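Fruit and veg handling, session 4: looking at apples properly
Notes to go with the practical, Utura kitchen course

I'll start with a confession: I bought apples for years without ever turning one over. Stalk on top, shiny side out, into the bag! So today we begin at the other end, with the calyx. It's the leftover bit of the flower, and I want you to get into the habit of checking it first, before you so much as glance at the rest.

The colour near the calyx is worth a look too. On a red apple the skin often goes yellow there (growers call it the ground colour, the stuff underneath the red), and I find it a better guide to ripeness than the red itself. Green ground colour, leave it a bit. Yellow, get on and eat it.

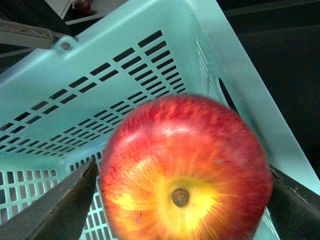
Fig. 1. Red apple, calyx end outward, with a mint-green plastic basket behind. Note the yellow zone and the streaks fanning out from it.

Find the tiny dark blemish as well, near the lower left of the fruit. Would you reject an apple for a mark that size? I wouldn't, though last April half the group did and we had quite a row about it. Press gently beside a mark with your thumb. If the flesh is firm, it stays in the eating pile. If it gives, cut it open and see how far the brown goes.

On baskets: I like the slotted plastic sort, as the air gets through and they rinse out in seconds. One layer if you can manage it, two at a push, and please don't drop the fruit in from a height.

For next time, bring three apples of any kind and a small sharp knife. The Laing handout on storage is the one to read first, pears included.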